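Ticket 203: Label printer drops jobs after gateway update
Site: Torvik
Component: Skanach print gateway
Opened: 2018-01-27
Status: Resolved, monitoring

Symptom: Jobs over 53 labels stop partway. The queue shows "sent" and the printer returns to ready. Smaller jobs finish. No error on the panel.

Checked so far:
Cable swapped, no change.
Printer firmware unchanged since September.
Same job sent direct to the printer, bypassing the gateway, prints in full.
Kurnuvholm runs the older gateway build and does not show the fault.

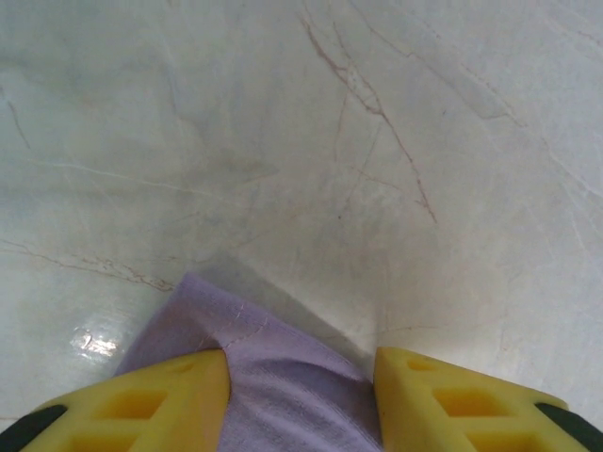

Attachment 1: lavender cloth, veined marble surface.

Update: Gateway log shows the socket closing after 20 seconds idle. The printer pauses to recalibrate during long runs and sends nothing back while it does. The gateway reads the silence as a finished job and clears the buffer. The old build had no idle limit.

Workaround: split long jobs into batches of 50 or fewer. Torvik confirmed this works but it slows down the morning run. 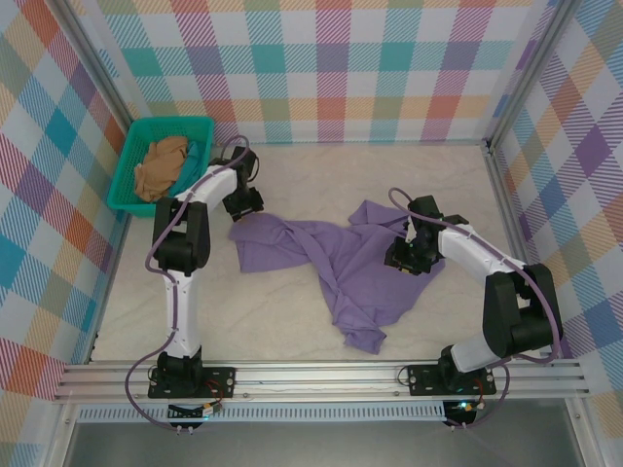
Idle limit raised to 200 seconds in the gateway config and service restarted. Test job of 203 labels printed in full, twice. The setting is overwritten if the Brorkgate installer is run again, so keep a copy of the config file. Request for a permanent fix passed to Brorkgate. Leave open until the next gateway build is installed at Torvik.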